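Thu 1 July - bag film, seal and tear work, Piltongate order

Picking up from the March notes. Same question as then: why the top edge of the white bags gives before the side seams do.

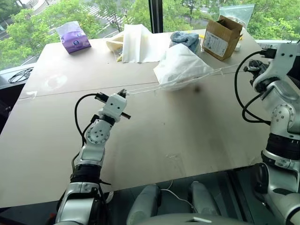 Stock and conditioning

Opened the second carton from Wisia. The lot label is smudged but the roll slip inside reads 1790, so it matches the paperwork. Left the bags on the rack overnight with the lid off. The Trirberg film is still in its wrap and I have not touched it. Tapio Huttunen wants it kept closed until the new blade is on the strip cutter, and I agree.

Strip cutting

Old blade again today. Cut across the film first, then along it. The cross cuts came out clean. Two of the lengthwise strips had nicks on one side and went in the scrap bin. Wiped the cutter bed after each bag, as the film dust builds up under the guide and pushes the strip off line.

Sealing bar

Set to 125 C to start. Seals looked fine but peeled at one corner when I pulled by hand. Dwell was probably short. Moved it up one notch and left the temperature alone. Peel was better after that, though the seal has a slight pucker I don't like. Bohumila Kováčik says the pucker was there on the Giáp samples too and the customer never raised it. I would still like to get rid of it.

Tear results

Run 59 is the one to look at. The tear started at the edge, ran straight for a short way, then turned and followed the length of the film. All the others in the set stretched first and went white before they let go. Kept the torn pieces from 59 in an envelope in the top drawer - please don't tidy them away.

Open items

New blade, ask again about delivery.
Check the dwell timer against a stopwatch.
Repeat run 59 with strips from the middle of the same bag.
Write to Piltongate about the pucker once the repeat is done.
The gauge foot needs cleaning before anyone measures the Trirberg film.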